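# How Does a Fish Know Which Way Is Home?

Imagine you were born in a tiny stream, no wider than your bedroom. When you were still small enough to fit on a spoon, you swam away, down the stream, into a river, and out into the biggest ocean in the world. You stayed out there for years, eating and growing and dodging seals. Then one day you turned around and swam all the way back to the same stream!

That is what salmon do. No map, no phone, no grown-up to ask. So how do they manage it?

## Step one: get to the right bit of coast

The ocean is huge, and a salmon might be 2,000 miles from the river where it hatched. Out there one patch of water looks a lot like the next. Scientists think salmon use something that you and I can't feel at all: the Earth's magnetic field.

You know how a compass needle swings around to point north? It does that because the whole Earth acts like a giant magnet. The pull is a little different in different places, and a salmon seems to be able to sense those differences. It's as if every stretch of coast had its own magnetic address, and the young fish learned its address on the way out (before it was even as long as your hand!). 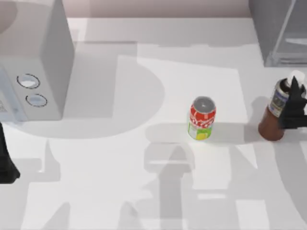 Once the salmon is near the right coast, though, magnetism isn't enough. There may be dozens of rivers along that shore, and each river splits into smaller rivers, and those split into streams. Now the fish needs a different trick.

## Step two: follow your nose

Salmon have nostrils. Look closely the next time you meet one and you'll see little holes in front of the eyes. They don't breathe through them (that's what gills are for), but water flows in one hole and out the other, and on the way through the fish smells it.

And wow, can it smell! Every stream has its own scent, made by the rocks, the soil, the moss, the leaves that fall in, and all the bugs and plants that live there. You might have noticed that your best friend's house has its own smell, and you'd know it with your eyes shut. A young salmon learns the smell of its stream in the same sort of way, and it remembers for years. The word for this is **imprinting**.

When the grown-up salmon comes to a place where the river forks, it sniffs. Is the home smell coming from the left? Go left! If it swims up the wrong branch and the smell disappears, it can drift back down and try again.

## Try it: the sniffing river

You need a grown-up helper, a few cups with lids, and some things with a strong smell. Lemon peel, a tea bag, a bit of onion and some mint all work well.

1. Ask your helper to put one smelly thing in each cup and poke holes in the lids.
2. Choose one cup without looking inside. Sniff it for a slow count of ten. That's your home stream!
3. Go and play for an hour.
4. Come back and have your helper set out the cups in pairs, like forks in a river.
5. Sniff both cups in each pair and decide which way to swim.

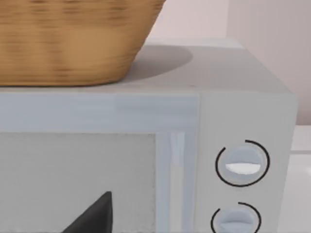
*A basket on top of the microwave.*

Did you find your way home? Try it again with smells that are more alike, such as lemon and orange. Much harder! Now think about a salmon doing it in a rushing river where hundreds of smells are all mixed together.

## Step three: swim UP

Finding the way is only half of the job. Rivers run downhill, so a salmon going home has to push against the water the whole time. Some leap up waterfalls taller than your dad. Most kinds stop eating once they reach fresh water and live on the fat they stored up at sea.

At last they reach the gravel where they began. The female digs a nest with her tail, called a **redd**, and lays her eggs in it. In spring the babies wriggle up out of the stones and start learning the smell of home.

## Do they ever get lost?

Yes! Some salmon end up in the wrong stream, and scientists call them **strays**. Strays can be really useful. If a stream has been blocked for a long time and then gets opened up again, strays may be the first fish to move in. 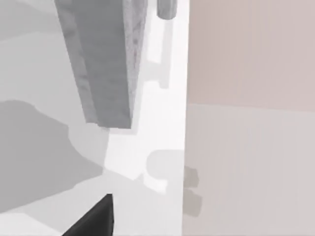 Zuzana Štefanec wrote in to say that her class at Wilville counted fish on the ladder beside the dam last fall, and that one of them swam up three steps, turned around, went all the way back to the bottom and chose the other side. She would like to know whether it had smelled something wrong.

It might have, Zuzana! It might also have been resting, or looking for an easier current. Fish ladders have quiet pools built into them so the salmon can stop and catch their breath. Keep counting, and write down what the turners-around do next.

## Words to remember

- **Imprinting:** learning something so early and so well that it sticks for life
- **Redd:** a salmon's nest in the gravel
- **Stray:** a salmon that goes up a different stream from the one where it hatched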